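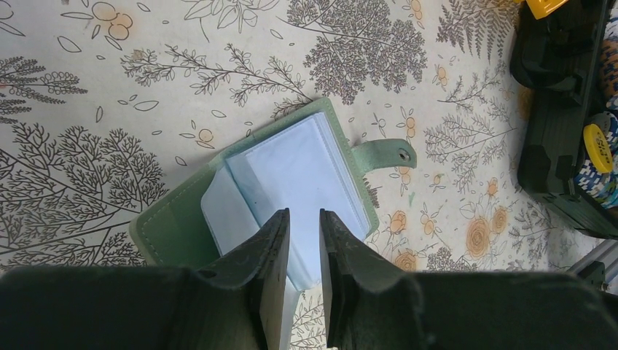 Loyalty cards have to go

Counted mine last night. 39. Thirty-nine cards, punch cards, key tags and "member" cards, and I could tell you what maybe half of them do. One is for a sandwich place that closed before my daughter started school. Still had it. Nine punches out of ten. I felt kind of sick about it, which is the whole problem right there.

So here's my case against the loyalty card, quick, I have to get dinner on.

First — they aren't a discount. The store puts the price up and then gives it back to the people who carry the card. Stood in line at Ralow last week behind an older man buying coffee and cat food. No card. The cashier asked, he said no, she asked if he wanted to sign up, he said no, he didn't have a phone number he wanted to give out. Paid 5 dollars more than I did for pretty much the same bag of stuff. Five dollars for keeping his phone number to himself. Nobody in line said a word, me included, and I had a card in my hand the whole time.

Second, the points. My neighbor Zübeyde Dönmez has 1,619 points at Distach and has been trying since spring to find out what that's worth. The sign by the register says rewards start at 200. Two hundred what? She asked. Turns out there are "base" points and "bonus" points and only one kind gets you anything and hers are mostly the other kind. She got a coupon for a candle. She doesn't like candles.

I used to think people who complained about this were cheap, or bored. Boris Atanasov at work goes on about it every single lunch and I would just nod and eat. But he said one thing that stuck. He said a store that wants you back should be a place you'd go back to. Simple. The hardware store in Troltomwood where I grew up had no card. Rutilio Cortés ran it and he'd let you bring back the wrong hinge, no reciept, and he'd walk you to the right one. We drove past two bigger stores to get there. My dad would of driven past four.

Now people will say, it's free money, why not take it. Audrey-Anne Fortin says that, and she's good at it, I'll give her that. Got a whole Thanksgiving turkey free last November. But ask her how many times she went to a store she didn't need to, to hit the number before it expired. Gas, time, a cart full of things that were double points that week. Canned beets. She has a lot of canned beets.

And the expiring! Who decided that? I bought the groceries. The groceries were real. Why does my half of it go bad in 90 days.

I'm not asking for a law. Ikechukwu Oyewole, who I usually agree with, wants one, and we've argued about it, and I just don't see it getting written by anybody who buys their own milk. What I want is smaller. One price on the shelf. Same for the man with the cat food. If you want to thank your regulars, learn a few names, or throw in a roll on Saturdays like the bakery on Jaramillo does. No punch, no app, no birthday email.

I've thrown out the sandwich card. Kept the rest for now, I know, I know. Working on it.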